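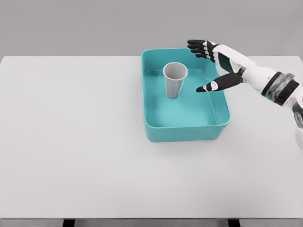
Flaris Pavement Display System

Item group 274
Supplied by Ostance Event Equipment

The Flaris is a freestanding outdoor display system for product launches, store openings and street promotions. It is intended for agencies and brand teams that need a large printed structure in a public place for a short period, with no drilling and no fixing to the ground. A complete Flaris consists of a folding aluminum frame, a tensioned fabric graphic on each face, and a set of water-filled base weights.

The system is offered for sale and for hire. Hire periods begin at one day and include delivery within the Evthorpe area.

Construction

The frame opens from a single folded bundle and locks at ten points. Two people can raise it without ladders. Graphics are finished with a silicone edge that presses into a channel on the frame, so a campaign can be changed on site while the structure stays up. Used graphics may be returned to Ostance for recycling at no charge.

Base weights are supplied empty and are filled from any standard garden hose. Each weight has a drain plug on the side facing away from the public. Weights must be full before the graphics are attached, and the graphics must be taken down first when the display is dismantled.

Specifications

Frame: aluminum, powder coated, white or black
Graphic: dye-printed polyester, one or two faces
Height when raised: 10 feet
Frame weight without base: 57 pounds
Lighting: optional, battery powered, clip mounted
Transport: wheeled bag, included
Replacement parts: available individually

Artwork

Artwork should be supplied as a PDF at quarter scale with all type converted to outlines. Templates are sent with the order confirmation. Please keep logos and lettering inside the marked safe area, as the outer margin wraps around the edge of the frame and will not be seen from the front. Brand colors should be identified by reference number. A printed fabric sample can be requested before full production begins, and this is recommended for campaigns in which the color of the product itself appears in the advertising.

Permits

The hirer is responsible for obtaining permission to place the display on a sidewalk, plaza or other public ground. Many cities ask for a site plan and a statement of stability. Ostance provides the statement of stability with every order and will complete the supplier's section of an application on request. Applications for summer dates should be submitted early; bookings for June are usually the first to fill.

Use in wind

The display must be attended at all times when open to the public. It must be lowered if wind at the site exceeds the limit printed on the frame label. Additional base weights do not raise this limit.

Related equipment

Schwerdtfeger sampling counter, folding, with printed front panel
Flaris corner joint, for linking two displays at a right angle
Flaris carry bag, replacement
Clip light, set of four

Ordering

Orders for purchase are accepted in writing and should quote item group 274 and the frame color required. Hire bookings may be placed by telephone, extension 706. Saturday deliveries are available by prior arrangement and carry a surcharge.

Questions about multi-city campaigns and repeat hire should be addressed to Luuk Hermans, Account Manager, Ostance Event Equipment.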